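Ticket 1902: Arm overshoots the PROGRAM knob, lands between P2 and P3
Project: Pralludel (shared workshop, bench arm)
Opened by: Nhi Doãn
Assigned to: Trí Vương
Priority: normal
Status: open, waiting on retest

Nhi Doãn wrote:
Hi all! First the good stuff: in the simulator the arm now goes to the control panel, finds the PROGRAM knob, closes on it and turns it without slipping. I watched it do this over and over last night and grinned the whole time. The problem is where it stops. I ask for P3 and the pointer ends up short of it, somewhere past P2. I ask for P2 and I get P2 most of the time. P1 is always fine. P4 I haven't tried, as I didn't want to jam it against the end stop.

Build is 3556. Nothing changed in the gripper files since the last one that worked. I did swap the panel model for the new one with the tilt in it, so that's my first suspect.

Steps to repeat:
Load the panel bench, default arm pose.
Run the knob script with target P3.
Wait for the fingers to open and the arm to back off.
Look at the pointer.

Trí Vương wrote:
Nice work on the grip, that was the part I thought would take us until December! Two questions. Does it stop at the same spot each time, or does it wander? And is the script reading the angle from the joint or from the camera?

Nhi Doãn wrote:
Same spot, as far as I can tell by eye. It reads from the camera. I wanted it that way so the same script will work on the real panel Tae-yang is building, where there's no joint sensor to ask. Wrist view from the bad build:
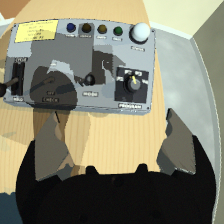
Build 3556, wrist view. Pointer between P2 and P3, fingers open.

Trí Vương wrote:
OK, that helps a lot. Look at the shadows! There's a big jagged one right between the MODE knob and the dial plate, and the toggle side is worse. Which lights are you running?

The other thing I notice is P4. It's so smeared I'd never pick it out if I didn't know it was there. If your dial finder uses all four marks to work out which way the plate is facing, one bad mark could pull the whole answer over.

Nhi Doãn wrote:
Oh! It does use all four. It fits an arc through them and takes the middle as "up." I never thought about what happens if one of them is junk. Lights are the random set Ngân made, number 12 in the list.

Ngân La wrote:
Number 12 is the mean one, sorry (not very sorry, I love that one). It throws hard shadows on purpose so we don't end up with a script that only works at noon on a clear bench. Please don't switch it off for good, but do try the plain light once so we know which problem we have. If P3 comes out right in plain light, it's the marks. If it's still short, it's the tilt.

Nhi Doãn wrote:
Tried it. Plain light, same panel, same target: it lands on P3. Put light set 12 back: short again. So the tilt is innocent and I owe the new panel model an apology.

Then I changed the fit to throw out any mark with a low score and carry on with the ones left. With set 12 on, it now gets much closer to P3, nearly there, but I can still see a gap when I zoom in. Log says it dropped P4 and kept the other 3, which is what I hoped for.

Tae-yang Um wrote:
Jumping in from the hardware side. On the real box the knob will click into place at each position, so "nearly" may be good enough once the spring takes over. I haven't put the click into the sim model yet. I can do that this week; the Orkum knob I bought has a strong one, and it feels great under your fingers. Come by the bench and try it, seriously.

Could we also make the marks on the plate bigger? I'm cutting the real plate on the laser anyway and there's space for it.

Trí Vương wrote:
Yes to the click, please. Let's leave the marks alone for now though. I'd like the finder to cope with the plate as drawn first, then you can make them as big as you want.

Nhi, one more idea: read the yellow pointer line before you grip and again after you let go, and do a small second turn if it's off. You already back away with the fingers open, so the view is there for free.

Nhi Doãn wrote:
Love it. Writing that now. I'll keep it to a single extra turn so it can't sit there twiddling forever.

To do:
Second look and one correction turn (Nhi)
Click positions in the knob model (Tae-yang)
Run P4 once the click is in, slowly, with the force limit on (Nhi)
Add light set 12 to the standard test list (Ngân)

Ngân La wrote:
Set 12 is in the list. I also saved the bad run next to it, so we can replay it against the new finder.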